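Vallora dish set: house rules for recording

Hi, and thanks for opening the README. I wrote most of these rules after we threw out nearly 100 episodes in May, so please read them before you add anything.

What's in it
300 two-arm episodes of loading plates into a rack, all from the Alstead bench. Last updated 27 July 2020.

Before you start
Home both arms. Check that the cables can swing through the full reach without snagging – I've pulled a connector doing this and it ruined my afternoon. Hands stay off the surface once the arms are live, even if a plate is about to go over the edge. Let it go!

Starting layout
Rack empty, plates flat and not stacked. Turn the rack a bit between episodes so we don't end up with the same angle every time. Swap the plate colors around too.

Labeling
A plate counts as racked when it stands without a gripper on it for 2 seconds. If you had to step in, mark the episode "assisted" and keep it. Please don't quietly delete the ugly ones. 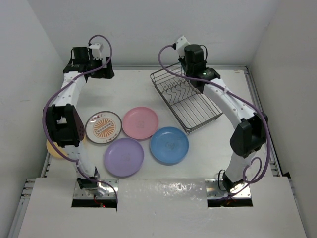 Siham Bitar wrote back that 2 seconds is too short, and that she's had plates tip over well after the gripper let go. She'd like 5. I'm fine with that for new episodes, but the old labels stay as they are until somebody has time to go through them again.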